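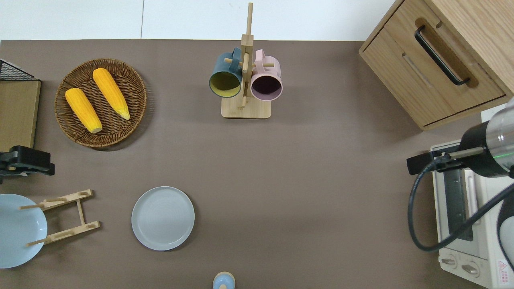
Chapter 2
Open Storage and the Work Surface

Learning objectives

After studying this chapter, the reader should be able to:
Define open storage, closed storage and holding equipment as the terms are used in this book.
Distinguish the footprint of an item from its working zone.
Select a rack, stand, basket or cabinet for a given class of household object.
Prepare a placement plan for a single table or counter.

Key terms

access side; clearance; closed storage; dish rack; footprint; holding equipment; mug tree; open storage; reach zone; working zone

2.1 Introduction

Chapter 1 treated the kitchen as a set of tasks: receiving food, preparing it, heating it, serving it and cleaning up. Each task was assigned a place, and the places were joined by paths. The present chapter narrows the field to one horizontal surface and the objects that stand on it. Most of what a student will be asked to plan in the first year of practice is at this scale. Whole kitchens are planned seldom. Tables and counters are rearranged constantly, usually by people who have been given no method for doing so.

The surface in the chapter-opening photograph will serve as a common reference. It carries a wicker basket with two ears of corn, a wooden mug tree holding two mugs, a wooden dish rack, plates, a small cabinet with a drawer, and a toaster oven. These items represent most of the storage types defined below. Other cases in the chapter come from the Gretville teaching kitchen, where the authors have worked with successive groups of students.

The reader should keep in mind that a surface has two functions. It supports work, and it supports objects that are waiting for work. The two functions compete for the same area. A table that is fully occupied by waiting objects cannot be used to cut bread, and a table kept bare obliges the user to fetch every item from somewhere else. Planning consists of deciding how much area to give to each.

2.2 Classes of storage

Storage equipment is divided here into three classes according to how the object is reached.

Open storage holds an object in view and lets it be picked up in a single motion. A basket without a lid is open storage. So is a mug tree, and so is a shelf without doors. The advantage is speed. The disadvantages are dust, splashes, and the tendency of open storage to collect objects that do not belong in it.

Closed storage conceals the object behind a door, lid or drawer front. At least two motions are needed, one to open and one to take. A third is needed to close, and is often omitted. The small oak cabinet in the opening photograph, with its black bar handle, is a tabletop example of the class. Closed storage suits objects that are used less than once per meal, objects that must be kept clean, and small loose objects that would scatter on an open surface.

Holding equipment keeps an object in a particular position for a limited time. The dish rack is the usual case. A plate stands in a rack between washing and putting away, and the rack is not its permanent home. In practice many households use the rack as permanent storage. This is not an error in itself, but it must be recognized in the plan, because a rack that is never emptied is open storage and has to be sited as such.

The same piece of equipment can pass from one class to another without any change in its form. Houda Ezzat, in her notes for the Gretville course, recommends that students classify equipment only after watching it in use through a full day. The recommendation is followed in the exercises at the end of this chapter.

2.3 Footprint and working zone

The footprint of an item is the area of the surface that it covers when it is at rest. It is measured with a rule and is not open to dispute.

The working zone is the area, and the space above it, that the item needs while it is being used. It is always at least as large as the footprint and commonly much larger. Four cases follow.

The drawer. A drawer cabinet has a working zone that extends in front of it by the full travel of the drawer. Nothing may stand in this zone that cannot be moved with one hand. If the cabinet is turned so that its front faces a wall, the drawer is lost.

The oven door. A toaster oven whose door drops forward needs a clear zone in front equal to the depth of the open door, together with a further margin for the tray being drawn out. Clearance at the sides, back and top is set by the manufacturer and must be taken from the manual supplied with the appliance. It is not to be estimated. Warning labels should remain legible and should not be covered by other objects.

The mug tree. The footprint is the base. The working zone is a cylinder whose radius is the length of a dowel plus the projection of a hanging mug plus the width of a hand. A square base placed close to a wall may appear to fit well, yet the dowels on the wall side will be unusable. Where a tree must stand near a wall, the dowels on that side are left empty and the plan records them as such.

The basket. The working zone of a round basket is little more than its footprint, since the hand enters from above. This makes baskets suitable for corners and for the narrow spaces left between larger items. Long produce needs attention. An ear of corn laid diagonally will fit in a basket that is too narrow to take it squarely, but each ear so placed reduces the room for anything else.

The sum of the footprints on a surface shows whether the items can stand there. The working zones show whether they can be used there. Two working zones may overlap if the items are never used at the same time. Two footprints may not.

2.4 Plates: flat, stacked and upright

Plates are kept in one of three positions, and each has consequences for area.

A single plate lying flat takes the most surface for the least storage. It is the right position for a plate about to receive food and the wrong position for a plate at rest. A plate left flat on a table will also be treated as a container, and small items will be put in it.

A stack uses the footprint of one plate for many. The lowest plate cannot be taken without lifting the others. Stacks should therefore hold plates of one size and one kind. Mixed stacks, with wide plates above narrow ones, are unstable and are not accepted in the plans submitted for this course.

A plate held upright in a rack takes a strip of surface only slightly wider than its own rim. Any plate can be taken without disturbing the rest. The rack must match the plate: the spacing of the dowels has to be wider than the rim, and the base long enough to keep a large plate from tipping the rack when it is loaded at one end. Light wooden racks should be loaded from the center outward.

A plate resting against the outside of a rack is not stored. It is a common sight where a rack has been placed so that its open side is hard to reach, and the remedy is to turn the rack.

2.5 Mugs

Mugs are awkward to store because the handle breaks the circular outline. On a shelf, handles that point in different directions waste space and catch on one another. Hanging removes the difficulty by using the handle as the means of support.

Mounir Ait Ali compared hanging and shelf storage in the Nedamby housing project and found the tree preferable wherever the mugs in daily use could all be hung at once. Where there were more mugs than dowels, the extra mugs came to rest around the base and blocked the working zone. His rule, adopted in this book, is that the number of mugs on the surface is fixed by the number of usable dowels. All others go into closed storage.

Load the tree in opposite pairs. A tree with all its mugs on one side may tip when the last mug on the other side is removed — this is most marked with tall posts and small bases.

2.6 Reach zones

The surface is divided by distance from the standing position of the user.

The near zone can be reached with the elbows at the sides. It is reserved for work. Permanent storage in this zone is limited to objects used in every task carried out there.

The middle zone can be reached with the arm extended and the back straight. Most open storage belongs here, along with the access side of any rack or drawer.

The far zone requires the user to lean. It will accept tall items, provided that nothing lower is hidden behind them, and items that are used seldom. Heated appliances should not be placed where the user must lean across them to reach something else.

Reach zones differ from one person to another. In a shared kitchen the plan is drawn for the user with the shortest reach. Salma Shehata gives the measuring procedure in Appendix B.

2.7 The placement plan

A placement plan is a scale drawing of the surface from above. It is prepared in the following order.

1. Draw the outline of the surface. Mark walls, power outlets, and anything fastened to the edge, such as a clamp or a bracket.
2. Mark the standing position of each user and draw the reach zones.
3. Place heated appliances first, with the clearances given in their manuals.
4. Place closed storage, with the travel of each door and drawer in broken line.
5. Place racks and stands, with the access side marked by an arrow.
6. Place baskets and other open containers in the area that remains.
7. Shade the area left for work. If it is smaller than the largest cutting board in use, return to step 4 and remove an item.

Steps 3 to 6 are not interchangeable. Students who begin with the small items invariably find that the oven has been left the one position where its door cannot open.

The plan is dated and signed, and a copy is kept with the equipment list. A sample in the accepted form, drawn by Reda Samir for the Kamel residence and dated 10/27/21, is reproduced in Appendix C.

Exercises

2.1 Choose a table or counter in daily use. List every item standing on it and assign each to a class under Section 2.2. Repeat the list at the end of the day and note any item whose class has changed.

2.2 Measure the footprint and working zone of one drawer cabinet and one mug tree. Draw both at the same scale.

2.3 Prepare a placement plan for the items named in Section 2.1 on a rectangular table with one long side against a wall. Show a second plan for the same table standing free.

2.4 A household keeps its plates in a dish rack at all times. State what changes in the plan and which step of Section 2.7 is affected.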